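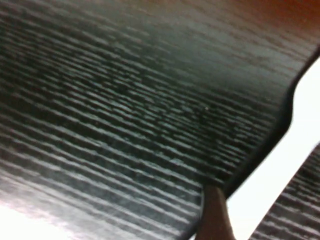
Should we buy the second arm this year, or wait? We wait until after the summer, and spend what we have on grippers, spares and a decent stand for the arm we've already got.

There, it's written down, and I feel better for it. I have been going round and round on this since breakfast and I'm sure Bezawit is sick of the sound of my voice, though she was very kind and kept making tea. We had the laptop open at the end of the bench with the budget sheet on it, all 27 lines, and every time I thought we'd finished she would scroll back up and say "and carriage?" or "and the VAT on that?" and off we'd go again.

The Seseck quote is the one that started it. It's a lovely arm, I won't pretend otherwise, longer reach than ours and so quiet, and Jérémie Carré came all the way over to talk us through it. He is a patient man. He wanted to know what we'd be asking it to handle, so I told him mostly furniture, a lot of black finish with the pale grain coming through, curved edges, nothing very heavy, and he wrote it all down and asked good questions about marks and scratches. Then he gave us the price of the arm, and then (a page later!) the price of the controller, the cabling and the yearly cover. I did the sum twice on the back of the envelope and it came out the same both times, sadly.

So, grippers. The Sutis pads are softer than the ones we use now and I do think they'd be worth having for the dark pieces, where every little scuff shows up pale and you can't rub it out. £517 for the set, with spare pads in the box. Bezawit wanted to order them there and then. I said let's sleep on it, and then about an hour later I said oh go on, let's order them, so that's done, and I've put the order number inside the front cover of this book where I can't lose it.

The stand is harder. Charpentier will make one to our drawing, but I haven't done the drawing yet, have I? I've pencilled in £1000 for it and I suspect that's a bit hopeful once the floor fixings are in. I must measure the gap by the side door again, because the old figure was from before we moved the racking. Bezawit thinks we should make it wide enough to take a second arm later on – sensible of her, and a nice way of saying she hasn't given up on Seseck.

One more thing I keep forgetting. The Mevum licence for the planning software runs out in June, and it isn't on the sheet at all, so that makes a twenty-eighth line. They'll do 2 seats for a better price than I'd feared, if we pay for the whole year at once. I'll ring them in the morning and ask whether that can go on the same invoice as the training day.

Jérémie says his price holds until the end of the summer. I've thanked him and told him we'll write either way – must not leave that to the last minute as I did with the lathe.

Bed now. Tape measure is in my coat pocket.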